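4.2 Grasp selection for harnesses and boards

The planner described in Section 3 treats every item in a tray as one of two classes, rigid or deformable. Circuit boards go to the rigid branch, where a pose is fitted to the outline and a fixed table of grasps is checked for collisions. Wire harnesses go to the deformable branch, which does not try to fit a model. It traces a centreline through the segmented pixels, breaks it at crossings, and scores short straight stretches as places where two thin fingers could close.

The score has three terms: clearance on either side of the wire, distance from the nearest connector, and height above the tray floor as estimated from depth. We set the weights by hand on a small set of recordings and then left them alone. Ingrid Quintanilla tried learning them from labelled grasps, but the learned weights favoured connectors heavily, as these show up well in depth, and the fingers tended to slip off the housings. The hand-set weights were kept for all results reported here.

Both arms share one queue of requests. A lock is held on each tray, and an arm must own the lock for a tray before its fingers go below the rim height. The centre tray has its own lock, with a longer time-out, as items from either side may be handled there. While waiting, an arm holds above the last point it was cleared to reach. Early versions sent the waiting arm back to its home pose, which was safe but added a long move to every cycle.

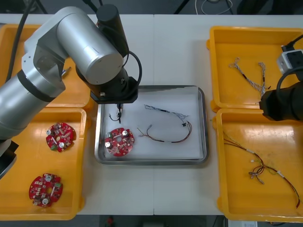 Woromness, May

Figure 4. The two-arm cell with boards and harnesses in the side trays and the centre tray. The fingers of the left arm are over the paper-lined metal tray; the right arm is above the boundary between the two trays on its side.

The paper lining in the centre tray matters to the perception stage. On bare steel, reflections broke the centreline into short pieces and the tracer joined them in the wrong order. With white paper underneath, the red-and-black harness is traced as a single loop in most views. The thin blue-and-white harness is harder. Its lighter strand is close to the paper in colour, so the tracer leans on the darker strand and places the centreline slightly to one side. We correct for this by widening the mask before tracing, at the cost of merging wires that lie close together.

We logged 1,434 grasp requests over the trial period. Of these, 942 were for harnesses and the rest for boards. A request was counted as failed if the fingers closed without contact, or if the item was lost before release. Failures on boards were nearly all due to the fitted pose being rotated, which put a finger over a capacitor and triggered the force limit. Failures on harnesses were more mixed, and Tamsin Hutchins sorted a sample of 50 by watching the recordings. The largest group, 12 cases, came from a wrong choice of strand at a crossing.

The Nguyen-Tran tracer, which we used as a baseline, resolves crossings by curvature alone. Ours adds colour, which helps when the two strands differ and does nothing when they are alike.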